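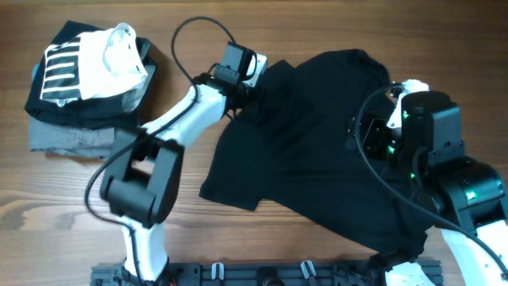 A black T-shirt on the folding table, with folded clothes stacked at the upper left.

Leonilde Torres has folded shirts for a living, or taught others to, for most of her working life. She now runs the sorting and folding room at Milia, a secondhand clothing shop that also takes in stock from two smaller sellers, Torum and Carketti. Last November the room handled 3,179 garments, of which 748 were T-shirts. We spoke with her there about tables, fabric and the order in which a shirt should be folded.

The table came first. Torres replaced the room's old white work surface with a wooden one because she wanted more grip under thin jersey. "On the white top the shirt moved when you pulled a sleeve across," she said. "You corrected one side and lost the other. On wood with a light oil finish it stays where you put it." The finish has to be fully cured before clothing goes on it. She tests it by leaving a white cotton cloth under a weight overnight and checking for color in the morning. The first coat failed that test and was left for another week.

Grain direction matters too, in her view. She likes the lines to run left to right, so that a hem can be checked against them without a ruler. "If the hem is parallel to the grain, the shirt is square. It takes no time to look."

Black T-shirts are the items she gets asked about most. The seams are hard to see against the body of the cloth, and new folders tend to align the printed or sewn edges they can see and ignore the side seams. Torres teaches them to find the seams by touch.

"Start at the shoulders," she said. "Take hold near the collar, lift, let the body hang for a moment, and lay it down from the hem up. If you push it flat with your palms you only move the wrinkle somewhere else."

Her standard fold for short sleeves has five steps. The shirt is laid face down. One side is brought in to a line halfway between the collar and the shoulder point, and the sleeve is turned back on itself so the cuff doesn't pass the fold. The other side is done the same way. The hem is brought up to a point just short of the collar, and the whole is folded once more. A finished shirt is 14 inches wide at most, which is the depth of the shop's shelves.

Twisting is the usual fault. A shirt that was cut slightly off grain will turn after a few washes, and the side seams drift toward the front and back. Torres doesn't try to correct these on the table. "You fold to the shoulders and let the seams go where they go. If you fold to the seams, the neck sits crooked, and the neck is what the customer sees."

Gerd Kuhlmann, who handles intake, disagrees with her on this. He would fold a twisted shirt to the hem, on the grounds that a stack is seen from the side. The two have not settled it, and the written instructions in the room give only Torres's version. "He can write his own," she said.

On stacking, she was more flexible. Heavier and flatter pieces go at the bottom. Garments that still need work go on top of the stack unfolded, so that they are picked up first and not shelved by mistake. Prints are kept off black cotton for long storage, as some older inks mark the cloth they rest on. Heathered gray is the color she worries about least. "Lint doesn't show, creases hardly show. You could fold gray all day with bad light."

Light was the next subject. The room had one ceiling fixture directly over the table, and dark cloth under it showed a shine along every fold, which trainees mistook for wear. Katia Valentini, who grades the stock, was rejecting sound shirts for the same reason. A second lamp was added at the side - low, and set so that it shines across the table. Torres said the grading has been steadier since, although she has no figures for it.

She does keep figures for speed. A new folder is timed on a batch of 100 T-shirts in mixed sizes, once in the first week and once a month later. Torres uses the second time for planning and throws the first away. She wouldn't give a target. "If I say a number, they fold to the number, and I get the shirts back."

The next change is to the shelves, which will be deepened by one board so that sweatshirts can be kept in the same bay. The 14-inch width for T-shirts will stay as it is.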